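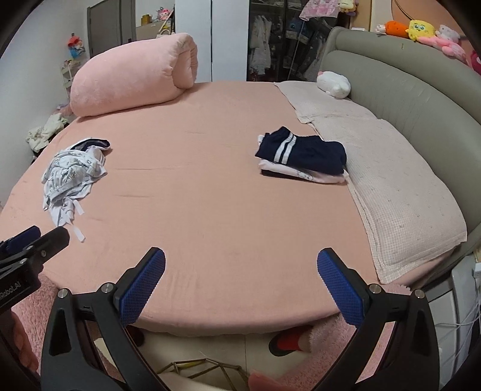 Fig. 4. The Bunting hand gripper over a bed job. Blue pads, two fingers, four hex-head screws showing on the arms.

Section 3: Fitting and looking after the finger pads

Right, by now you've charged the handle and paired it (Section 2), so let's get on to the bit I like best. The pads are what touch the clothes, and most of the calls I get about dropped sleeves and half-finished folds come back to them. A worn pad or a crooked one will ruin a good afternoon's recording, and the fix takes a few minutes once you've done it a couple of times.

I wrote this section on Apr 24, 2022, after changing pads on every Bunting we own, so the steps are in the order that worked for me at the bench. Pieter Potgieter wrote the older version and his part names are the ones printed on the Leltik spares bags. I've kept them so you can match things up.

What you need

The hex driver from the Grestinwood kit (the long one with the green cap)
A fresh pair of pads, left and right from the same bag
A lint-free cloth and a little isopropyl alcohol
A small dish for screws
A cotton T-shirt you don't mind crumpling

3.1 Taking the old pads off

1. Switch the handle off and wait for the status light to go out. If you've got the data cable plugged in, unplug it at the handle end.

2. Lay the gripper on its back on a folded towel with the fingers open and pointing away from you.

3. Find the silver hex-head screws on the black arms. Loosen the ones on the left arm first, a half turn each, going back and forth between them. Then do the right arm. Don't take any of them all the way out yet!

4. With everything loose, hold the finger in one hand and finish undoing the screws with the other. Drop them in the dish. They roll beautifully and they love carpet, so please do this at a table. I lost one in a fluffy rug in July and found it with my foot.

5. Slide the finger off and peel the pad away starting at the tip. Go slowly. If it tears, that's fine, but pick off every scrap, including the thin line of glue that hides along the edge.

CAUTION: Never lever the pad off with a screwdriver or a knife. The finger underneath scratches easily, and the new pad will sit proud over the scratch.

3.2 Putting the new pads on

6. Wipe the bare finger with the cloth and a bit of alcohol, then give it time to dry. I go and put the kettle on.

7. Hold the new pad up to the light and look at the diamond pattern. The long way of the diamonds runs along the finger, from base to tip. It's easy to get this wrong with the small pads (I have, more than once), and a sideways pad grips towels all right but lets go of anything silky.

8. Peel the backing, line up the base of the pad with the step on the finger, and press from the base to the tip with your thumb. Keep your fingers off the patterned face, as skin oil makes it slippery.

9. Slide the finger back on its arm and start all the screws by hand before you tighten any of them. Snug them down a bit at a time, swapping sides as you go. Stop when they're firm. The arms will flex if you lean on the driver.

NOTE: The pads need 2 hours to set before you pick up anything heavier than a T-shirt. Overnight is better for jeans and comforters.

3.3 Checking the fingers line up

10. Switch on and squeeze the trigger gently until the pads just meet. Look at them from the tip. You want the two faces to touch along their whole length. If they only meet at the base, loosen the screws on the arm that looks off, nudge the finger in and tighten again.

11. Open and close it 8 times and listen. A soft pat is what you're after. A click means a screw head is catching.

12. Crumple the T-shirt on a bed or a table, pinch it by a shoulder seam and lift. Then try a single layer from the middle of the fabric. If it holds both, you're done. If the single layer slips, wipe the pads once more and try again before you blame the fit.

TIP: Test over a fitted sheet if you can. Bed jobs are where bad pads show up, because the sheet wants to come up along with whatever you're grabbing. Po-yen Hsieh taught me to come in at a low angle, and I haven't pinched a sheet nearly as often.

3.4 Day-to-day care

Wipe the pads after every session, and every 70 grasps or so if you're working with fleece or plush. Fluff packs down into the pattern and you can't always see it. A soft toothbrush gets it out.

Swap both pads at 400 grasps, even if one still looks fresh. The Drasoditz app keeps the tally under Tool > Wear. Press Reset after you fit new ones or it'll nag you all week.

Store the gripper with the fingers open. Pads left pressed together in the case stick to each other, especially in summer, and then you're back at step 1.

If the jaw still won't close evenly after two tries at step 10, go on to Section 4, Trigger and linkage.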